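Pot lid

A pot lid is the loose cover of a cooking pot, saucepan or casserole. It keeps steam in and splashes off the hob, and it is the part of the pot most likely to be found in a different cupboard from the pot.

Materials and form

Older lids were generally made of the same metal as the vessel, which made them sturdy and left the cook guessing. Glass lids, usually of toughened glass with a thin metal band round the rim, allow the contents to be inspected without lifting anything. In practice they steam over within a minute or so and are lifted anyway.

Most glass lids have a knob in the middle, fixed by a screw from underneath. The screw works loose over the years and is tightened with the tip of a table knife, a job for which the table knife is poorly suited. Many lids also have a small vent, edged in metal, to let out steam before it lifts the rim and sets it rattling.
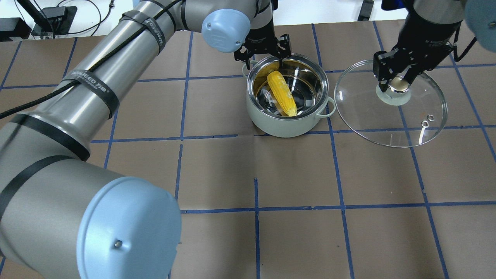 A two-handled pot with a corn cob inside, its glass lid held to one side.

Use

Simmering, steaming and the cooking of rice all depend on a lid. Corn on the cob is more forgiving. The usual difficulty is one of length, as a whole cob will often lie only slantwise across a smaller pot, and a second cob must then be argued with. The cob can be snapped in 2, though recipes tend to mention this after the water has boiled.

A hot lid should be lifted with the far edge first, so that the steam goes away from the face. It then has to be put somewhere. Upside down on the worktop it rocks on its knob, and the right way up it leaves a ring of water. Lid stands are sold to settle the matter and take up as much room as the lid.

Storage

Lids do not stack well. The town museum at Warnent, which keeps a collection of household metalware, holds 79 pots and 66 lids, of which only 9 are catalogued as certain pairs. The rest are listed as "probable". A display of the unmatched lids is put on each July and is said to be popular with visitors from Setitz, some of whom bring a pot.

See also: Casserole; Saucepan; Trivet

Last edited Jun 3, 2026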